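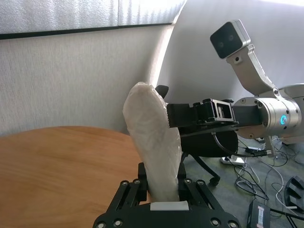

Ticket 2485: Parcel tracking emails arriving in the wrong order

Status: open (was closed, was open)
Shop: Arkby, footcare and small comforts by post
Opened by: shop inbox
Handled by: Nerkstead hosting, second line

Problem as reported
Customers get "Your parcel has been delivered" first, then "Your parcel is on its way", then "Thank you for your order". One customer wrote to congratulate us on our speed. Another wants to know if she has now bought it three times. Started in March, after the mail plugin updated itself overnight.

09:10
Asked the shop whether they had tried clearing the cache. They had. They had also cleared the one in the browser, the one in the plugin and, to be thorough, the downloads folder. Restored the downloads folder from backup.

09:45
Placed a test order. Got all three emails, backwards. So it can be reproduced, and that puts us ahead of most tickets this month.

10:20
Checked the server clock. It's right. Checked the shop clock in the admin panel. It's set to Himummont time, which is three hours ahead of us. The shop says they have never been to Himummont and don't sell there. Set it back to local time and placed another test order.

10:35
Same again, backwards. Left the clock as it is now, on principle.

11:30
Looked at the mail queue. There are 713 messages waiting, most of them "Thank you for your order". The plugin gives each message a priority from 1 to 9. The old version sent 1 first. The new version sends 9 first. The release notes say "improved priority handling".

11:50
Swapped the numbers over in the template settings. Test order came through in the right order. Closed ticket.

13:15
Ticket reopened by the shop. Password reset emails now go out last, after the newsletter, and the newsletter goes to over 300 people. I'd missed that resets share the same list. Moved them to the top.

13:40
Also from the shop: the Hutapea theme shows the order status as "Undefined, thank you". Different fault, same update. The template is looking for a field called order_state and the plugin now calls it orderstate. Put the new name in two files. A third file has it spelt orderstaet and seems to work, so I haven't touched it.

14:05
Turned off automatic updates for the mail plugin. Shop asked if this was safe. Told them to check for security fixes by hand once a month and to read the notes before pressing anything.

Still to do
Empty the old queue without sending it. Please do not press "Flush", it means send.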